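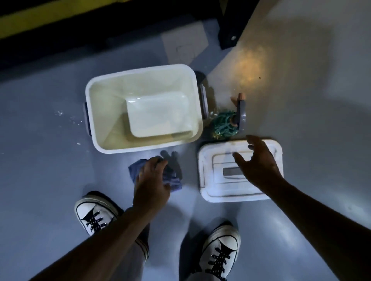 So the mayor of Bevgate has done it again.

I know, I know, I said in September I was going to stop writing about Gerald Costello. But then he went and spent town money on a statue of himself, and what am I supposed to do, write about soup?

If you missed it, the thing went up last week outside the Sarkari building, where the good parking used to be. It weighs 700 pounds. He's holding a scroll, and he has a lot more hair than he has in real life. The council voted on it at 11 at night – after most of the public had gone home, naturally – and the minutes call it a "heritage feature." The man is 73 and very much alive!

Enda Conneely started a petition to have it moved and got 500 signatures before the mayor's office announced that petitions now have to be filed in person, in Prerkeck, on a form they've run out of. I laughed so hard I had to put my coffee down.

My neighbor Nuanchan Nilsuwan thinks he'll back off once the election gets closer. I don't see it. He won the last one by 235 votes and has been acting like an emperor ever since (remember the business with the flag?).

Anyway, the next council meeting is open to everybody and I'm going. I'll post my notes when I get home, assuming they let me in.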